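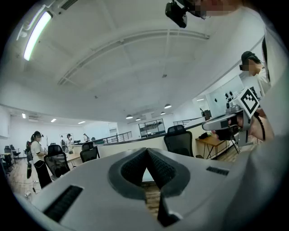
# Review: Wadard hand-held gripper kit, pair, with head camera

We bought two pairs of the Wadard grippers in August to replace a leader-follower arm setup that was costing us more maintenance time than recording time. The arms worked, but every new task meant moving a table, two bases and a rack of power supplies. With a hand-held kit the operator does the task directly and the trajectory is recovered afterward from the cameras and the markers. The notes below cover the first 300 demonstrations, mostly folding, sorting and container tasks, plus one policy trained from the results.

## Setup

The kit arrives as two grippers, a head strap with its camera mount, cables and a printed calibration board. The marker cubes come detached and bolt to the top of each gripper. Seat them fully before tightening. One of ours was sitting proud on one corner and produced a constant rotation offset that calibration did not remove.

Calibration takes longer than the quick-start card suggests. The first pass is easy: hold the board still, squeeze each gripper open and closed, wait for the light. The second pass asks for slow sweeps at three heights, and it fails without a message if a marker is lost for too long. After a week we had it down to one attempt in most cases. Calibration survives a battery change but not a dropped gripper.

## In the hand

Balance is acceptable. The weight sits forward of the grip, and the cube adds a little more above the wrist. Operators with smaller hands reported soreness at the base of the thumb after an hour, so we went to 20-minute blocks. The trigger is smooth and has no detent at full close, which makes light pinches easier than on the older Pappas unit we still use for spares.

The pads are the best part of the hardware. The V shape centers cylindrical objects without much thought from the operator, and the textured face holds fabric well. Thin flat items are harder. Picking a playing card off a bare table is close to impossible without dragging it to the edge first. A robot fitted with the same pads will have the same trouble, so the data is at least consistent with the hardware it will run on.

The coiled cable is a nuisance in two-handed work. It catches on sleeves during crossing motions, and a snag shows up in the log as a short jerk that somebody then has to trim. Long sleeves made this worse. We now route the cable along the forearm with a hook-and-loop strap, which should be in the box and isn't.

## Head camera

The strap fits most people and slips on a few. Camera angle is set with a friction hinge. The manual recommends aiming at the hands with the elbows bent at 90 degrees, and this is good advice for table work. For floor-level tasks it points too high, and operators compensate by dropping their chins, which they stop doing once they get tired. We tilt the camera down a further notch for anything below the waist.

Head and gripper streams are synchronized in hardware. I checked by filming a blinking LED with all cameras for ten minutes and found no drift I could measure.

## Tracking

Tracking is good in even light and mediocre otherwise. Direct sun across a marker will drop it. Ceiling fixtures caused a milder problem when the wrist was rolled far enough for the cube face to reflect them; a sheet of matte film fixed that.

Of the first 200 recordings, the software rejected 31. Most rejections were fair. Several were not, and there is no way to override the filter apart from editing the session file by hand. Wadard support confirmed this and gave no date for a change.

## Software

The recorder is plain and stable. Export goes to the Rivadach format by default, and the converter to a flat folder of video plus pose files is a separate download. Conversion of 100 demonstrations takes most of an afternoon on our workstation. Gripper width is stored in raw encoder units – the scale factor is on page 2 of the appendix and nowhere else.

We trained on a cup-to-tray task and ran the policy on a Trosimus arm with the matching pads. It succeeded in 17 of 20 trials. The three failures were all late grasps, and shifting the action timestamps forward by one frame removed two of them on a rerun.

## Against remote control

Teleoperation still has a place. An operator on a leader arm cannot make a motion the robot is unable to follow, and a person holding a gripper can. Early on we recorded a good number of demonstrations with reaches well outside the arm's workspace. The recorder has an optional reach check, off by default. Turn it on before the first session.

Speed favors the hand-held kit by a wide margin. New operators were producing usable recordings within half an hour, against most of a day on the arms.

## Rating

Four out of five. I took the point off for the cable and the locked rejection filter. We have ordered a third pair, along with spare pads, as the first set is starting to wear smooth near the notch.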